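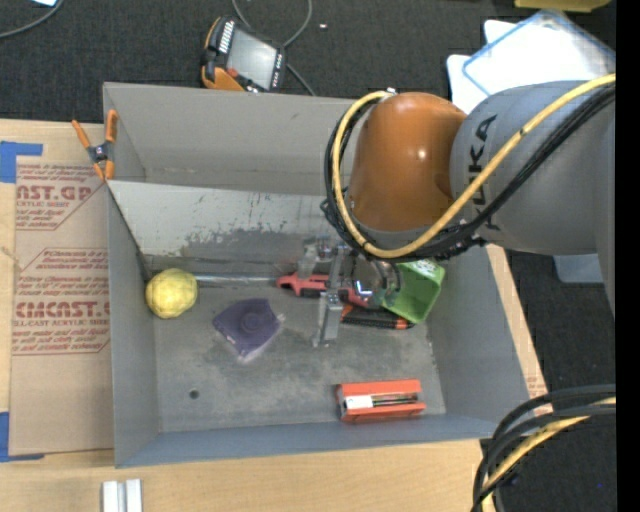
第4章 箱の中の物

4.1 この章で学ぶこと

第3章では、棚の上に並んでいる物の整理について勉強しました。棚では、物は一つずつ場所を持っています。この章では、上が開いている箱を取り上げます。箱の中の物には、決まった場所がありません。丸い物は転がりますし、細い物は横になります。それで、箱を使う人は、物の形と箱の形を一緒に考える必要があります。

章の初めの写真では、灰色の金属の箱が、明るい色の木の台に置かれています。箱の左のほうに、薄い黄色の、ほぼ球の形をした物があります。底と壁が接するところです。この位置を覚えておいてください。4.3節でもう一度この写真に戻ります。

この章を読み終わったら、次のことができるようになります。

箱の各部分の名前を言い、簡単な断面図をかくこと。
底、壁、隅のそれぞれについて、物の止まりやすさを説明すること。
箱の内側の傷や汚れを、決まった書き方で記録すること。
自分の職場の箱を一つ選び、改善の案を短い文章で書くこと。

4.2 デストソープの倉庫の話

私(オレスティス・マクリス)は、若いときにデストソープ(Destthorpe)という町の部品倉庫で働きました。倉庫の会社はベヴァン(Bevan)といい、取っ手、ボール、短い棒など、812種類の小さい部品を扱っていました。初めの仕事は、返品された部品を大きい箱から出して、種類別に分けることでした。

箱は二つの型がありました。一つは壁がまっすぐな型で、もう一つは壁が斜めになっている型です。先輩たちは斜めの型を好みました。理由を聞きますと、「手が入りやすいから」と答える人もいましたし、「昔からそうだ」と答える人もいました。私は自分で確かめたいと思い、休み時間に木の球を300回、二つの型の箱に入れてみました。そして、球が止まった場所を紙に書きました。

結果は、私の予想と少し違いました。壁がまっすぐな箱では、球は四つの隅に分かれて止まりました。壁が斜めの箱では、止まる場所が二つの隅に集まりました。床がわずかに傾いていたためだと、後で同僚のパウラ・ルングに教えてもらいました。彼女が水準器を持って来て、台の脚の下に薄い板を入れましたら、結果はまた変わりました。この経験から、私は箱だけを見て判断することをやめました。箱を置く台も、箱の一部と考えたほうがよいです。

4.3 箱の各部分

この本では、次の言葉を使います。会社によって呼び方が違いますので、自分の職場の言葉と比べながら読んでください。

底とは、物の重さを受ける面のことです。完全に平らな底は、意外に少ないです。長く使った箱の底には、へこみや曇りがあります。

壁とは、底の周りに立っている面のことです。奥の壁、手前の壁、左の壁、右の壁と呼びます。どちらが手前であるかは、作業をする人の立つ場所で決まりますから、記録には必ず立つ場所も書きます。

斜面とは、箱の内側にある傾いた面のことです。物を底のほうへ導く働きがあります。物がよく当たる面では、表面の傷みも早くなります。

接線とは、この本では、底と壁、または壁と壁が接する線のことです。数学の言葉とは意味が違いますので、注意してください。

穴についても書いておきます。底の穴には、水を抜くための穴、固定するための穴などがあります。穴の目的が分からないときは、記録には「穴」とだけ書き、目的の欄は空けておきます。

では、初めの写真に戻りましょう。奥の壁の前には、明るい灰色の斜面があります。斜面にはこすれた跡と黒っぽい傷があり、中央の下のほうは広く色が濃くなっています。底にはまだらの汚れがあり、左下のほうに小さい丸い穴が一つ見えます。左の壁は内側へ傾いていて、右の壁の表面は滑らかです。同じ箱の中でも、面によって様子がこれほど違います。

4.4 記録の書き方

傷や汚れの記録には、見たことだけを書きます。「物がぶつかった」と書くのは推測です。「黒い傷がある」と書くのは観察です。二つを分けるために、グディエ式(Gudier)の用紙では、左の欄に観察を、右の欄に推測を書きます。右の欄は、その日に書かなくてもかまいません。

用紙は1枚に32行あります。大きい箱でも、1枚で足りることが多いです。足りないときは、面を分けて書いてください。タシティツ(Tasititz)の工場では、この用紙を長い間使い、毎年2月に全部の箱を点検しています。昨年までに集まった用紙は、ほとんど2,000枚になりました。古い用紙を新しい用紙の隣に置いて見ますと、どの面から傷んでいくかがよく分かります。

練習1 身の近くにある箱を一つ選び、上から見た図と横から見た図をかきなさい。図には、底、壁、接線を書き入れること。

練習2 初めの写真の斜面について、観察だけを使って文を三つ書きなさい。次に、推測の文を一つ書き、どの観察から考えたかを示しなさい。

練習3 同じ箱に球と短い棒を入れ、止まった場所をそれぞれ記録しなさい。台の傾きも測ること。

4.5 物の形と止まる場所

箱に入れる物を、この節では三つの形に分けて考えます。球に近い物、棒に近い物、板に近い物です。実際の部品は、これらの間にあることが多いですが、初めは単純な形で考えたほうが分かりやすいです。球に近い物から始めます。表面に凹凸がある球は、滑らかな球より早く止まる傾向があります。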